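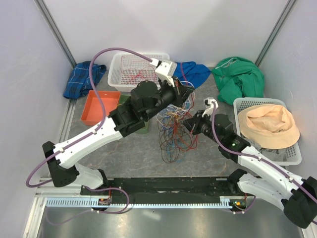
Mixed wire, baskets, trays and cloths on the work surface.

Unit 4: Sorting Loose Wire
Workshop Skills, Hillanberg. Notes by Svenja Hollenstein, November 2023

Loose wire tangles in storage. A drawer of offcuts that gets stirred by hand every day will be one solid knot by the end of a term, and most people then throw it out and cut new. This unit covers getting a knot apart without damaging the wire, and keeping it apart afterward.

Setting out

Put the whole tangle in the middle, with containers on the sides. Baskets with holes are good for wire – dust and bits of stripped insulation fall through. Trays are for anything that would slip through a basket. Fold or push cloths to the side before you start. Wire ends catch in fabric.

Taking wires out

1. Look for a free end or a loop that stands clear of the rest.
2. Pinch it near the outside of the knot and lift slowly. If the whole knot comes up, put it down and pick another wire.
3. Thin wire often comes up as a loop with both ends still buried. Hold the loop, find the end that moves more easily, and draw that one out first. 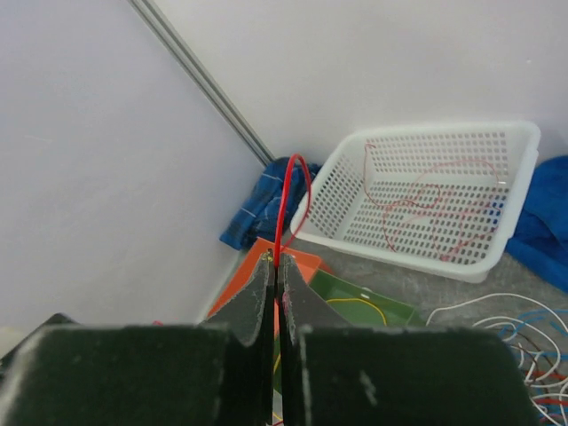 4. Lay the free wire in a basket. Do not wind it yet.
5. Turn the knot over every so often and begin again from the other side.

Sorting and keeping

Sort by length first, then by color. Our lengths are 30 mm and 300 mm; anything between goes with the short ones. Coil long pieces loosely over two fingers and tie them once. Short pieces can stay straight in a tray.

Throw out wire with a sharp kink or a bare patch in the middle. Straightened kinks tend to break later at the same spot.

For next time

Bring one small tangle from home (cords or string will do) and note which wire you took out first. Read Callum Lightfoot's sheet on coiling, both sides.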